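The Bell Ringer of Tuvcombe

When Vitalii Kostiuk came to Tuvcombe he had one suitcase, one coat that was too warm for the coast, and a letter with the address of a bakery. The bakery was closed. A paper on the door said that Mr. Hermans had gone to bury his brother and would come back in March.

It was the end of February. Vitalii read the paper two times to be sure, and then he sat on his suitcase.

"You can sit there until March," said a woman from the window above, "but you will be wet."

Her name was Ximena Huenchumán and she rented the rooms over the bakery. She was perhaps seventy years old. She threw him down a key tied in a sock, and he missed it, and it fell into the drain. They spent the first hour of their acquaintance on their knees, with a soup spoon and a piece of wire.

She gave him the small room behind the kitchen. In it there was a bed, a sewing machine without a needle, and a great many ropes. They hung from nails on every wall, some thick, some thin as a finger, all of them with a soft woolen part in red and white stripes.

"For the bells," she said. "I mend them. Do not tie anything with them."

Vitalii had never thought that a bell rope can be tired. In his village the bell was rung by whoever was tallest. But Ximena explained it over the soup, and she explained it with her hands, so the soup went cold. A rope rubs always in the same place. The hand takes it always in the same place. One winter it is strong and the next winter it comes down on the head of the ringer like a snake from a tree.

"And who is ringing here?" he asked.

She looked at the window. The tower of Tuvcombe was there, gray, with grass growing in the gutter.

"Here, no one," she said. "Not for 15 years."

He did not ask why. He was a polite man and also he was afraid that his grammar would not be enough for the answer.

The days went slowly. He carried coal for the neighbors and he learned the word for the thing you put under a door against the wind. In the evenings he held the ropes while Ximena spliced them. She had a tool made of bone, very yellow, and she pushed it between the strands and opened them as if she opened the mouth of a sleeping dog. She told him about the island of Lametari, where she had lived as a young wife, and where the people rang a bell for each boat that came home. Her husband had 3 boats. One evening she had counted the bell two times, and waited, and gone on waiting until it was light.

"After that I did not want to hear them," she said. "But I had no other trade. So I mend what other people pull."

On the last night of February the wind turned. Vitalii woke up because the whole house was speaking, the stairs, the glass, the tin roof of the yard. He went to the kitchen and Ximena was there already, in her coat, with her face close to the window.

"The fishing boats are out," she said. "The light on the pier has died. They cannot see where is the harbor."

He understood then what she was looking at. It was not the sea.

"I am not tall," said Vitalii.

"You do not need to be tall. You need to be slow."

They took the thickest rope between them, he in front and she behind, and they went up the street like two people who carry a very long child. The door of the tower was swollen and he opened it with his shoulder. Inside it smelled of birds. There were 5 ladders, and on the fourth one he stopped and said something to God in his own language, and she pushed his heel with her hand, not gently.

She tied the knot herself, in the dark. Then they climbed down again, and she put the woolen part into his hands and closed her own hands over them.

"Now," she said. "And let it go up. You must always let it go up."

For a moment there was nothing. Then somewhere high over them a very old and heavy thing moved in its sleep, and spoke.

They rang until seven in the morning. His hands bled a little into the red stripes, where it could not be seen. When the gray came into the doorway a boy ran up from the harbor, without a hat, and shouted that they could stop now, that the last one was in, and Ximena did not stop. She rang one more, by herself. Vitalii stood near the wall and looked at his shoes.

Mr. Hermans came back the next week. He was a thin man with a black ribbon on his sleeve. He looked at Vitalii's hands and said that such hands could not touch dough before they were healed.

"It is all right," said Vitalii. "I have some work with ropes."

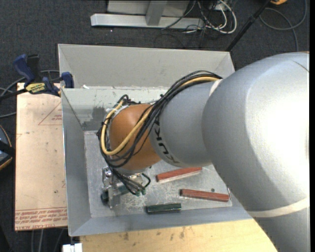
A KUKA arm with its black cables and yellow-tan hose, over a gray metal bin.

He stayed the spring, and then the summer. In the autumn a letter arrived from the town of Fovmont, where there was a tower with a bell of 800 kilos and a rope that nobody trusted. Ximena read it aloud, slowly, so that he could follow each word.

"It is far," she said. "There is a train and then a bus. My knees will not like it."

"I can go alone," said Vitalii. "If you tell me how to make the long splice."

"I have told you."

"Then tell me again."

She put more water on the stove. She took the bone tool from the drawer, wiped it on her apron, and laid it on his side of the table.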